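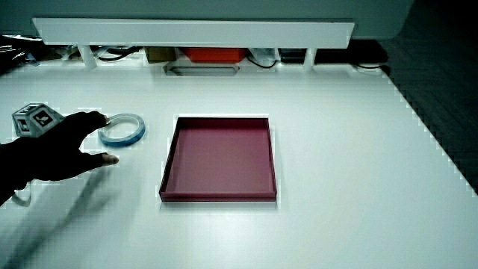

*Blue tape next to the square tray*

**whitlock_j**
The Skosard keyboard update landed on my phone Tuesday. It adds 12 stickers and moves the recent emoji row behind a second tap. Can I get the old row back?

**trurk4**
Settings > Layout > Classic row. You have to restart the keyboard after.

**mbartos**
Classic row only shows 4 recents for me. The old one scrolled.

**trurk4**
Scrolls fine here. Are you on the tablet build?

**mbartos**
No, phone. Same build as whitlock_j.

**pell300**
I like the new layout. The old row got hit by accident every time I went for the space bar.

**whitlock_j**
Never had that problem. Classic row worked after a restart, and mine scrolls. Thanks.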